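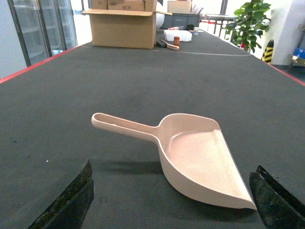
HOGAR Y CONSUMO

La casa que se limpia sola y otras promesas de septiembre

Cada septiembre vuelve la misma moda con nombre distinto. Un año fue el método de los veinte minutos, otro el de vaciar cajones sobre la cama, y este le ha tocado a la «limpieza por capas», que consiste, hasta donde he podido entender después de leer el manual entero, en limpiar de arriba abajo. Mi abuela lo hacía sin manual. El libro cuesta lo que una cena para dos y tiene 252 páginas, de las cuales dedica once a la elección de la libreta donde apuntar lo que se ha limpiado.

Lo edita Palier, una casa que hasta hace poco publicaba guías de senderismo, y viene acompañado de un curso en línea, una aplicación y un juego de paños de colores. El azul es para cristales, el gris para «superficies de tránsito». Pregunté por correo qué era una superficie de tránsito. Me respondieron muy amablemente que el concepto se desarrolla en el segundo módulo del curso.

Confieso que me apunté. Son 511 minutos de vídeo y los vi todos, algunos a velocidad doble. Hay cosas sensatas: ventilar antes de barrer y no después, no mezclar lejía con nada, lavar los paños sin suavizante para que absorban. Todo eso cabe en una cuartilla. El resto es una señora en una cocina enorme explicando que el desorden es un estado emocional, con un piano de fondo que no se calla nunca.

El negocio de lo evidente

La limpieza doméstica tiene un problema comercial de difícil arreglo, y es que se aprende pronto y los útiles duran mucho. Una escoba decente aguanta años. Un recogedor no se rompe salvo que alguien lo pise. Para vender algo nuevo en ese pasillo hay que convencer al cliente de que lo hacía mal, y a eso se dedica buena parte de la literatura del ramo.

Radosław Sadowski llevó durante doce años las compras de menaje de Haugen, una cadena de ferreterías de barrio, y ahora tiene una tienda propia bastante más pequeña. Se ríe cuando le enseño los paños.

—La microfibra es microfibra. Nosotros comprábamos el mismo rollo en cuatro tintes y lo colocábamos en cuatro estantes. El verde se vendía peor, no sé por qué.

Tampoco tiene buena opinión de los sprays específicos. Según él, el cliente que sale con un producto para la vitrocerámica, otro para el acero, otro para la mampara y otro para «juntas» se lleva a casa variaciones de dos o tres fórmulas con perfumes diferentes. Le pregunto qué usa él. Jabón, vinagre para la cal, bicarbonato no («eso es para los bizcochos») y un cepillo de cerdas duras.

La cuestión del bicarbonato merece un párrafo, porque la he visto defendida con un fervor casi religioso. Mezclado con vinagre hace espuma, la espuma impresiona mucho y, cuando se acaba, lo que queda en el desagüe es agua con una sal disuelta y poco poder limpiador. El manual recomienda la mezcla en siete ocasiones. En ninguna explica qué se supone que hace.

Trescientos euros de aspiradora

En Wandthorpe, que es una feria del hogar de las de moqueta y azafatas, probé en primavera la aspiradora Clitley, de 300 euros. El comercial echó lentejas al suelo y la máquina se las comió. Volvió a echarlas, volvió a comérselas. Todo el mundo aplaude en las demostraciones de lentejas, y yo llevo meses intentando recordar cuándo fue la última vez que se me cayeron lentejas al suelo. Lo que se me cae es pelo, migas y esa pelusa gris que se forma debajo del sofá, y de eso no había demostración. Pregunté cuánto costaba el filtro de recambio y hubo que llamar a un compañero.

No digo que sea mala. Digo que una máquina que hay que cargar, vaciar, desmontar, lavar y dejar secar un día entero ha añadido unas cuantas tareas a la lista que venía a acortar, y que eso no figura en el folleto.

Lo que sí parece funcionar

Şükran Ateş limpia oficinas y pisos desde hace más de dos décadas y forma a gente que empieza en el oficio. Fui a verla un día a las seis de la mañana, que es cuando trabaja, y me dejó seguirla por dos plantas con la condición de no apoyarme en nada. No conocía el libro. Se lo conté por encima y me escuchó con paciencia mientras enjuagaba la fregona.

—¿Y cuándo limpian? —dijo.

Su sistema es de una sequedad admirable. Primero se quita lo que estorba, luego el polvo, luego lo que está pegado y al final el suelo, andando hacia atrás hasta la puerta. El agua se cambia antes de que esté sucia. El producto se deja actuar mientras se hace otra cosa, y en esto insistió mucho: casi todos frotamos enseguida y el doble de lo necesario. Compra barato casi todo menos los guantes y las suelas de los zapatos.

También me corrigió una costumbre. Yo barría hacia la pared y ella barre hacia el centro, a montones pequeños, sin levantar la escoba del suelo. Llevo un mes haciéndolo así y hay menos polvo en el rodapié, o eso quiero creer; no he medido nada y desconfío de quien dice haberlo medido en su pasillo.

En la aplicación, entretanto, sigo en el nivel «aprendiz». Para subir tengo que fotografiar el interior de mi nevera y compartirlo con la comunidad. La suscripción se renueva en octubre y ya he buscado dónde se cancela: está en Ajustes, Mi cuenta, Gestionar plan, y después hay que contestar a una encuesta.

Compartido 84 veces · 37 comentarios
Última actualización: septiembre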